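How do I stop a little raised shelf from wobbling and taking over my desk?
Asked by Marcelle Joly in Home Office & Small Spaces

Hi all, I've got one of those thin black metal stands (flat top, wire legs) that I was hoping would give me some room underneath on my desk. It's a Skevwood, bought in December, and I love the colour against the wood but it slides every time I bump it. Also everything with a strap ends up dangling off it and I keep catching my sleeve! Any ideas that don't involve drilling? It's a rental desk, believe it or not, came with the apartment.

3 answers

Top answer — 8 people found this helpful
Gopinath Kaimal

I've had mine for 2 years and went through the same thing. Wire legs have hardly any grip on a smooth tabletop, so you want something soft between the wire and the wood. I used clear silicone tubing from the hardware store, slit down one side and pushed onto the bottom rod of each leg. Cost me next to nothing. Felt pads don't work, they peel off the round wire within a week (ask me how I know). Give the wood a wipe with a damp cloth first and let it dry.

For straps, I gave up fighting it and let them hang at one end only, the end away from my mouse hand. Bag straps, camera straps, whatever. Keep heavy things off that side or the whole business wants to creep.
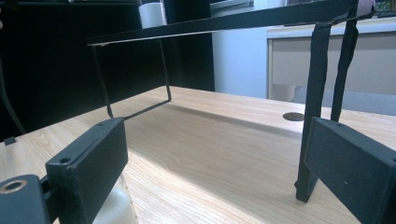
Black stand on the pale wood, straps down the right side.

If yours rocks as well as slides, one leg is probably bent a touch. Put it upside down on a towel and press the high corner gently with your palm. Go slow, it doesn't take much.

Answer 2
talta543

just buy a heavier one? I had a Brinkmann shelf that never moved

Answer 3
Steda_fan

Museum putty under the legs, four little blobs. It comes off varnished wood fine but test a corner first, it left a greasy mark on my raw pine. Agree about the straps, or get a hook for the side of the desk.

Comment from Marcelle Joly: Thanks Gopinath, picking up tubing on Friday! What diameter did you get? My wire is pretty skinny.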